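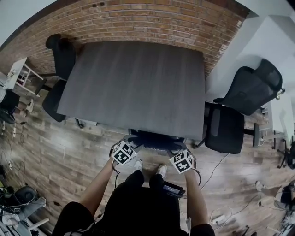

Valdivia, febrero

Foro Casa y Oficio > Muros y revestimientos > Ladrillo visto que suelta polvo: ¿sellar o dejar en paz?

apolinar_t
Buenas tardes a todos, y perdonen de antemano el largo, que me conozco. Llevo años leyendo este foro sin escribir casi nada y por fin me toca pedir consejo. Tenemos un muro de ladrillo visto en tonos anaranjados y ocres, con la junta clara, y justo pegada a él una mesa gris oscura en la que se hace de todo. El caso es que el muro suelta un polvillo rojizo, finísimo, que se va posando en el canto de la mesa del lado de la pared. Paso el paño por la mañana y a la noche ya lo noto otra vez con el dedo.
La casa es antigua y el ladrillo estuvo enlucido durante décadas. Lo picamos nosotros el verano pasado, con mucha ilusión y muy poca técnica, todo hay que decirlo. En la ferretería me ofrecieron el sellador Cukmont al agua, acabado mate, y un vecino me dice que ni se me ocurra, que el ladrillo viejo tiene que respirar. Son 41 metros cuadrados contando el pasillo, así que no quisiera equivocarme. ¿Qué harían ustedes?
Un abrazo, Apolinar Tapia

mariposa_de_cal
¡Bienvenido, Apolinar! Qué bonitos son esos ladrillos desparejos, cada uno de su color, no dejes que nadie te convenza de pintarlos de blanco. Yo pasé por lo mismo en casa de mi madre. Antes de comprar nada, cepilla. Pero cepilla de verdad, con cepillo de cerdas naturales, de arriba abajo, y la aspiradora pegada al cepillo. A nosotras nos llevó dos fines de semana y un dolor de hombros memorable, y se fue la mayor parte del polvo. Lo que queda tras picar un enlucido es mucho yeso suelto y mucha cara de ladrillo machacada por el cincel, y eso no lo arregla ningún bote.

Kozan_E
Coincido con lo del cepillado, y añado una pregunta que me parece previa a todo: ¿el muro da al exterior o es un tabique interior? ¿Y hay manchas blancas en la parte baja? Con humedad que sube desde el suelo, un sellador de los que hacen película es una mala idea. El agua busca salida, las sales se quedan detrás del barniz y al cabo de un par de inviernos el ladrillo se descascara por láminas. Lo he visto en obra demasiadas veces.
Saludos, Erhan Kozan

apolinar_t
Gracias a los dos, ¡qué rapidez! El muro es interior, Erhan, separa el comedor de lo que fue una bodega y ahora es un cuarto más. Manchas blancas no hay, o no las he visto. En el pasillo sí se nota una zona más oscura a ras de suelo cuando llueve mucho, y en esta ciudad llueve mucho casi siempre. Pensaba que era suciedad de los zapatos, fíjense qué inocencia.

brocha_gorda
Voy a llevar la contraria, con cariño. Tengo sellado el ladrillo de la cocina desde hace años con Cukmont, el mismo que te ofrecieron, y ni un problema. Dos manos con rodillo de pelo largo, sin diluir la segunda, y a vivir. Se pasa un paño húmedo y se acabó el polvo. Eso de que el muro tiene que respirar se repite muchísimo y la mitad de quienes lo repiten no han tenido nunca que limpiar grasa de un ladrillo poroso.

Kozan_E
brocha_gorda, nadie discute tu cocina, que seguramente será un muro seco y sano. Lo que digo es que Apolinar acaba de contar que en el pasillo hay una franja que se oscurece con la lluvia. Ahí yo no pondría película de ningún tipo hasta saber de dónde viene. En el comedor es otra conversación.
Si quiere consolidar sin cerrar el poro, hay productos de silicato que penetran y endurecen la superficie. Yo he trabajado con el de Yazıcı y quedé conforme, aunque oscurece un tono el ladrillo claro y eso conviene probarlo en un rincón. Es más caro que un sellador corriente.

brocha_gorda
Bueno, lo del pasillo lo leí después de contestar, ahí te doy la razón. En el comedor sigo en mis trece: sellador mate y a otra cosa. El silicato no te quita la porosidad, y si en esa mesa se come, tarde o temprano habrá salpicaduras.

mariposa_de_cal
A mí los selladores «mate» siempre me acaban brillando con la luz de lado, qué quieren que les diga. Será manía. Mi madre puso agua de cal muy rebajada solo en las juntas, que eran las que más soltaban, y el ladrillo lo dejó tal cual. Lleva así desde entonces y tan contenta – eso sí, ella quita el polvo todos los días, lo suelte el muro o no.
Apolinar, pasa la uña por la junta. Si se deshace como un bizcocho, el polvo viene de ahí y lo que toca es rejuntar con mortero de cal, nada de cemento.

apolinar_t
Acabo de hacer la prueba de la uña y, señora mía, es un bizcocho. En la parte alta está firme, pero a la altura de la mesa se desmorona con mirarla. Y el polvo que cae de ahí es más bien claro; el rojizo tiene que salir de la cara del ladrillo, supongo que donde le dimos con demasiadas ganas.
¿El mortero de cal se compra hecho o lo preparo yo? En la tienda de Hamlow vi sacos preparados, pero no miré la letra pequeña.

junquillo60
Me meto solo para lo del mortero. Cómpralo hecho, cal hidráulica natural, y comprueba que no lleve cemento en la composición, que hay marcas que lo esconden. Vacía la junta unos 2 centímetros, moja bien el día anterior y otra vez justo antes, y no lo hagas con la estufa encendida al lado. Si seca deprisa se agrieta. Para rellenar, un llaguero estrecho y paciencia. Yo uso uno de Zorwood que heredé con el mango rajado y no lo cambio por ninguno.
Y tapa la mesa, o mejor sepárala del muro mientras dure aquello. La cal deja cercos en la madera oscura que luego se ven toda la vida.

Kozan_E
Muy buen resumen. Yo rejuntaría, esperaría al menos 60 días y solo entonces decidiría si hace falta algo más en la cara del ladrillo. Muchas veces, con la junta sana y un buen cepillado, el polvo que queda es tan poco que ya no compensa gastar en producto. Y para el pasillo, pega un cuadrado de plástico al muro con cinta por los cuatro lados y déjalo un par de días. Si aparece agua por detrás, la humedad viene de dentro.

brocha_gorda
Esperar dos meses para dar una mano de sellador... En fin, Apolinar, tú mismo. Si al final te decides, haz caso al bote y prueba primero detrás de algún mueble. Ahí estaremos Erhan y yo para seguir discutiendo.

apolinar_t
Pues queda decidido, al menos por esta semana: plástico en el pasillo, cepillo en el comedor y un saco de cal para empezar por el tramo de la mesa. Mi mujer pregunta si el cepillado puede esperar a que se vayan las visitas y me parece una petición razonable. Les cuento cómo sale lo del plástico en cuanto lo despegue. Muchísimas gracias, de corazón, por el tiempo y por la paciencia.

mariposa_de_cal
¡Mascarilla para cepillar, Apolinar! Y cierra las puertas, que ese polvo llega hasta los armarios.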